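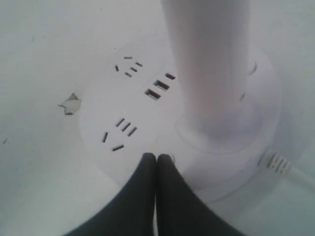
Can I book a desk for half a day?
Half days run from 7 to 2, or from 2 until we lock up. Lunch belongs to whichever half you paid for.

Where is Kendale Desks?
Upstairs at 11 Antoniuk Yard, Brondley. The door sticks. Push as if you mean it.

May I take phone calls?
Short ones, quietly. Long ones go in the booth, which was a cupboard and remains fond of its past.
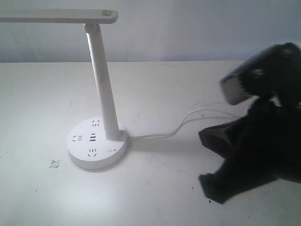 Money and membership

How do I pay?
By card, monthly, on the first. Stepan Boiko sends the invoices and has never knowingly forgotten one.

Can I bring a guest?
Two visits a month are free. After that your guest is a member and should be told so gently.

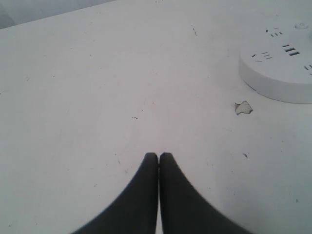

The same goes for business partners, cousins and anyone who is "only here for the wifi".

How do I cancel?
Email Ardalan by the end of the month. Sighing near the kettle is not notice.
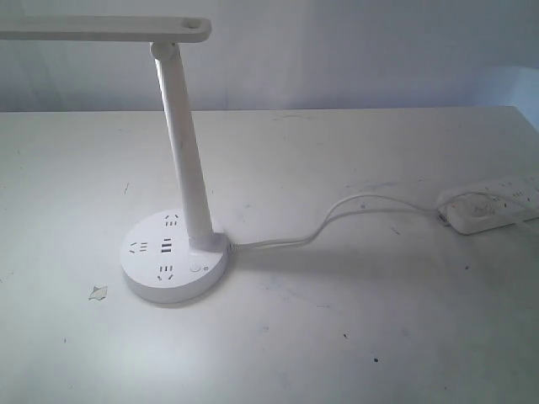 Desk lamp with sockets in the base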